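Visit report: Distlow Press bindery and the Mancuso Prize reading room, Tronthorpe

August 2026

The Mancuso Prize for a first collection of short stories is run from two floors of a former grain office in Tronthorpe. The ground floor belongs to Distlow Press, which prints the winning book. The prize office is upstairs. Both were open to visitors for one afternoon in July, and I attended the second of the two tours.

Ginevra Sala, who administers the prize, began with the entry process. Publishers and unpublished writers submit through the same form. Entries are stripped of the author's name and given a number before they reach a reader. This year's round closed at 1647 entries, of which 462 passed the first reading. Each manuscript is read twice at that stage, and a third reader is brought in only where the first two disagree.

The scoring sheet was passed round. It has five headings, each marked out of ten, and a box for remarks limited to 500 characters. Sala said the limit was introduced after one reader returned four pages on a single story. The headings are weighted equally, with the exception of structure, which counts double. I asked why and was told that the founding judges had asked for it and it had not been reviewed.

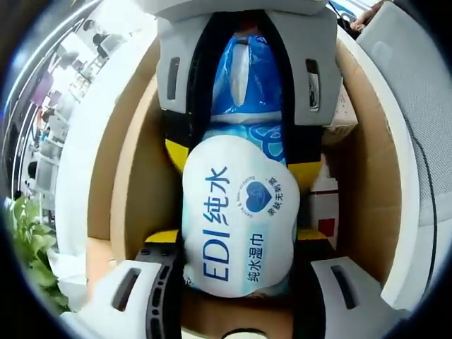 The longlist is drawn up by score alone. From the shortlist onwards the scores are set aside and the judges work from discussion. Minutes are kept but not published. A visitor asked whether entrants could see their marks. They cannot, though shortlisted writers receive a written report.

Downstairs, Distlow showed the production of last year's winner. The first printing was 2000 copies, section-sewn, on an uncoated cream stock. The folding machine was running during our visit and made questions difficult. The sewing machine, a Wolico, was stopped for a thread change, so we saw the sections laid out but none sewn. Covers are printed elsewhere and come in flat.

The tour overran and the planned session with a former judge was shortened to a reading of one story - well chosen, but it left no time for questions.

Access is by stairs only to the prize office. There is parking behind the building, entered from the river side. The shortlist will be posted on the prize website and in the Distlow shop window.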